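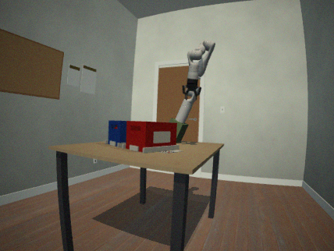 Joltetti Robotics Club – Home Build Group

Project report: a secondhand arm, a simulator and some boxes
Ruan Hlongwane
Aug 11, 2023

1. What I set out to do

The plan in April was to rebuild a used robot arm in the shared workshop and have it sort boxes on a table. By the time this report came due, the arm could sort boxes on a table inside a computer. I still count that as most of the project. My reasons are in section 4, and readers in a hurry may skip them.

The job sounds small. Boxes are put down any old way on a tabletop, and the arm has to pick up the one it is told to pick up and leave the others alone. The second half of that sentence took most of the summer.

2. The simulated workshop

I built the practice room before I had a working arm, on the advice of everyone in the club who had ever broken one. It is a plain room with a table, a door, a light switch and an outlet. The light switch took me an evening. It does nothing, and I am fond of it.

The table is a light top on four dark legs, and I left it turned with a corner toward the viewer. My first version had it square to the walls, and the arm learned some lazy habits from that. Everything lined up with everything else, so a grasp angle that was plain wrong often came out looking right. With the table turned, wrong angles look wrong.

The boxes in the render are red, blue and green. The red one is the biggest thing on the table and it stands partly in front of both the others, so the arm has to cope with targets it can't see all of. The green one is tilted, and the gripper is above it with the fingers pointing down. I chose this layout for the report after going through a lot of duller ones.

3. Software

The planner is Ikonen, an open package that one of our older members swears by, mostly in the literal sense. It takes a target, works out a path for each joint and sends the path to the simulator. On top of that I wrote a script called Starkar, which decides where to grab. It looks for two opposite faces that the fingers can reach and scores each pair. If nothing scores well enough, it gives up and says so in the log. Giving up was the last feature I added and it should have been the first.

I ran 2384 attempts with the final settings. Of those, 1190 ended with the right box lifted and the rest of the table undisturbed. That is a shade under half, and I have tried several ways of writing it that sound better. Most of the failures belonged to one of these:

Fingers came down on the top edge of a box and pushed it over.
The grasp was good but the wrist clipped a neighbor on the way up.
Starkar gave up (correctly, as far as I could tell from the replays).
The box left the table at a speed I can only put down to my friction settings.

Tilted boxes did worst. Starkar assumes that sides go straight up, and on a leaning box it picks a pair of faces that has drifted away by the time the fingers close. I have a fix half written – it measures the slope first and turns the wrist to match – but it is slow and I don't trust it yet.

4. The real arm

The hardware lives on a bench at Dedora, the workshop we share with a bike repair group. So far 4 of the joints move under power. The remaining ones move if you ask with your hand. I rewired the base twice, the second time to undo the first. The motor controllers are talking to the laptop now, with 3 dropped messages in the last long test, and I never found out where they went.

I could have rushed the joints and shown something moving for real. Having watched what the simulated one did to its neighbors, I preferred to let it do that in a room where I don't pay for the table.

5. Left to do

Finish the slope fix and rerun the same layouts, so the numbers can be compared.
Set friction from a measurement. The current value came from a forum post.
Get the wrist powered and checked against its limits before the gripper goes on.
Return the bike group's good crimping tool, which they have been very polite about.

The scene files and the logs are in the club folder under my name. The folder called "old" has the version you want for the square table. The one called "old2" is older.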